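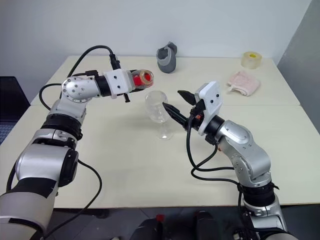 Pubs and restaurants in Mullitz will have to keep their outdoor tables clear of glassware after 10pm under new licensing terms agreed by the town council. The change covers every premises with a pavement permit and comes into force in August. Drinks taken outside after that hour must be served in plastic or paper cups, and that includes wine, so a stemmed glass standing on a table will be allowed indoors only. Bottles are covered by the same rule.

The council received 394 responses to its consultation, which closed on Friday. Of those, 144 were from people living on or next to Bunia Street, where most of the late complaints come from. Residents there have asked for action on broken glass for several years, and the street is swept by hand each morning before the school run.

A first draft would have banned glass outdoors at all times. That was dropped after restaurant owners said it would put off people who book a table for dinner. Under the final wording, meals served before 10pm are not affected, though staff must collect any glasses still outside when the hour comes.

Angus Forsyth, who runs the Hesach restaurant on the corner of Bunia Street, said he could work with the later start.

"We had a full terrace most nights last summer and I did not want to be handing someone a paper cup with their starter," he said. "Ten o'clock is fine. Most of our tables have paid by then."

He said the cost of cups was a bigger worry for smaller bars, which do not have the room to store them. 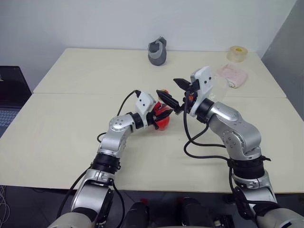

Owners will be able to order reusable cups through a shared scheme run by Sembiring, a catering supplier based on the ring road. The firm will deliver twice a week and take used cups away for washing. Each cup carries a deposit, and bars can decide whether to pass it on to customers. The council is paying the delivery charge for the first two months.

Premises that break the rule will get a written warning. A second breach within a year could mean the loss of the pavement permit, with a right of appeal to the licensing panel. Officers will carry out checks on weekend evenings.

The rule does not apply to private gardens or to the riverside market, which has its own licence. Permit holders will be sent the new terms by post and must sign and return them before their current permit runs out.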